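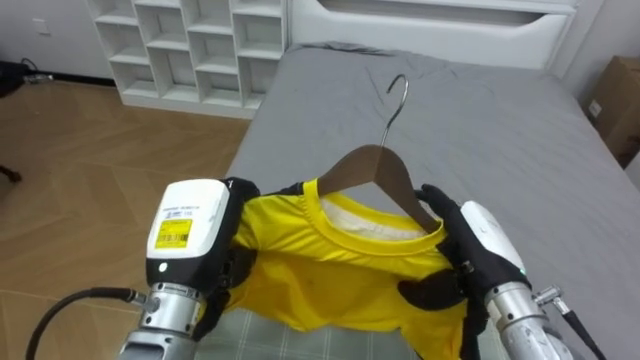
Mansa Abugri: before I sign anything for a second station I need to know what we burn through in a month. Gloves, cables, hangers, the lot. The request says "consumables as needed" and I can't put that in a budget.

Search tickets Go

Ticket 2883 - Planning costs for second garment station
Status: open
Raised by: Esi Arthur

Esi Arthur, 10:15
Fair point, and I've enjoyed digging into this far more than I expected! I went back through the log for the station we have and pulled out everything that cost us money or time. T-shirts on hangers are the bulk of the work, so I've planned around those and left trousers out for now.

Gloves. The black ones on the hands are the part we replace most. Once the fingertips go shiny the grip on slippery sports fabric gets worse, and you see it first at the shoulder seam. Skurnier sell them in packs and the price drops at 70 pairs. I'd buy that many in one go and share them between both stations.

Cables. We had one fault in November where the right arm stopped halfway through a hang. Tried a restart, same again. Swapped the forearm cable for the spare and it ran fine all afternoon. The old cable had been rubbing where it bends. Karkodov quote 83 pounds each, and I'd like two spares on the shelf per station - one per arm.

Hangers. Please let's stay with wooden ones. The thin wire sort from Zestdale were cheaper but they twisted when both hands pulled, and I spent a whole morning adjusting the grip for nothing.

Mansa Abugri, 11:40
Much better. Does the second station need its own bed? It's on your list and I assumed a table would do.

Esi Arthur, 11:52
A table would do for folding. For hanging I'd keep the bed, or at least something soft at the same height, so the results from the two stations can be compared. A mat on top is plenty. Thoroddsen have a plain single frame and mattress for 809 pounds delivered, but I'd look at second-hand first.

Mansa Abugri, 14:05
Second-hand is fine by me. Cables approved, gloves approved. Send me the arm quote separately, with the service cover on its own line.

Esi Arthur, 14:20
Brilliant, thank you! Quote will be with you by Friday. Still to do:
- ask Karkodov how long delivery takes on cables
- measure the doorway
- check whether the service cover includes the wrist modules
- find out if one licence covers both stations

Leaving this open until the service question is answered.

Recent tickets
Left hand slow to open after lunch break
Spare hangers: where to store them
Glove sizes, old and new stock
Floor space for station two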